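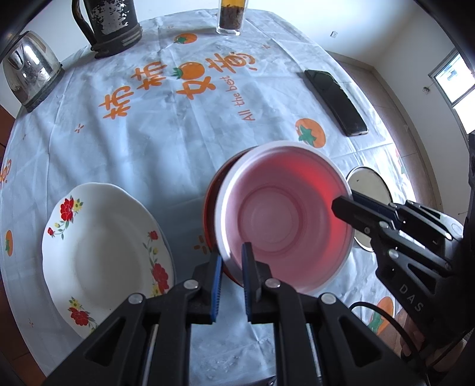 The Last Good Bowl

Print this article | E-mail this article

My grandmother's kitchen in Puncombe had one drawer nobody under twelve could open, and it was full of lids. The bowls they belonged to were mostly gone by then, lent out to church suppers and never seen again. I think about that drawer every time I go to a potluck, and I go to a lot of potlucks!

This summer I drove 269 miles over to Ormsby for the big one, the June supper in the grange hall. You pay nothing, you bring a dish, and you had better put masking tape on the bottom of it with your last name in marker. I forgot the tape. I also forgot a serving spoon, so my bean salad sat there untouched until a kind woman handed me a soup ladle (too big, but it did the job).

What I love about a potluck is how lopsided it gets. We had 27 desserts and two green vegetables, one of which was in Jell-O. There were four kinds of baked beans, and people get touchy about their beans, so I took a spoonful of each and kept my mouth shut. The line started moving at five o'clock and the deviled eggs were gone by ten past. If you want an egg, stand near the door and skip the small talk.

I grew up thinking this kind of supper was dying out. My own town quit having one when I was in high school, and I didn't miss it until I had kids and was cooking the same six dinners over and over. Eating somebody else's chicken and noodles on a paper plate felt like a vacation. I got the recipe, too, scribbled on the back of a raffle ticket, number 858, which did not win the ham.

Cleanup took longer than supper. Some 48 dishes were still on the back table when the lights started going off, and I went home with a casserole pan that isn't mine. It's on top of my fridge. If you were in Ormsby and you're short one pan, with a chip in one handle, write to me.

Print this article | E-mail this article

Reader comments

beanlady: Four kinds is nothing. Come to ours in August.

R.T. in Puncombe: We had the lid drawer too. Mine still sticks.

porchswing: Could you please post the chicken and noodles?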